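Buying a two-arm table cell: your questions
Ovura equipment pages. Last updated 28 Sep 2019

Quick answers for people putting a budget together. Prices are ours, before VAT, and don't include delivery unless it says so. Anything missing, ring the Pristivside office.

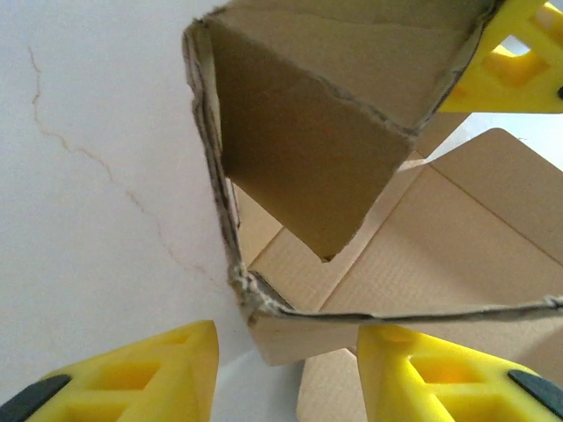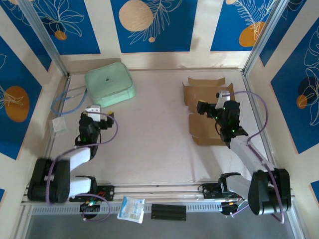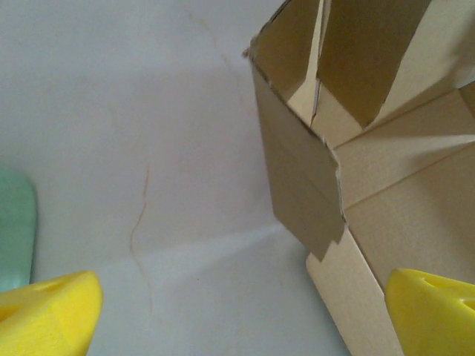
Cardboard box work, two close views from the gripper end and one of the whole table.

What does the Inga table set cost?
2,956 for table, front rail and both mounting brackets. Arms are quoted seperately. So are the grippers. Ask for both on one quote, saves going back and forth.

Can I start with one arm and add the other?
Yes. Buy the full length rail at the start though. Swapping a short rail later costs more than the saving, and you lose a day.

How long is delivery?
48 working days from order for the full set. Orders placed in July take longer, our metal supplier shuts. Spare parts usually quicker, check first.

Do I need walls round the table?
Not for the arms to run. Most buyers want them anyway, plain or patterned, your choice. Panels and corner posts are 736 the set. Panels can be bought again on their own if they get scuffed.

What should I put down for spares?
Gripper fingers first. Keep 2 full sets on the shelf. Cardboard is rougher on pads than people expect, torn edges especially. Then cables. Order a bit longer than you think, they need slack to loop round the arm without pulling.

Are test boxes included?
No. Use your own, the ones you'll be handling day to day. Budget for plenty. A box that's been opened and flattened over and over goes soft at the folds and stops behaving like a new one.

White table top or grey?
Same price. White shows marks. Some people find it easier to see by, so have a look at both at Pristivside before you pick.

Who does the installation?
Prorilik, on our behalf. One visit is in the price of the set. Second visit charged at day rate. Have the floor clear and power within reach or they will go home again and you'll pay for it.

Can we rent first?
Three months minimum. Half the rent comes off if you then buy. Doesnt apply to grippers.

What gets forgotten in budgets?
Staff time. Someone has to reset the table between runs, put boxes back, tidy up. Put hours in for it. Also somewhere to store cardboard that isn't the corridor.

How long does a quote stand?
Until the end of the following month. After that ask again, prices may have moved.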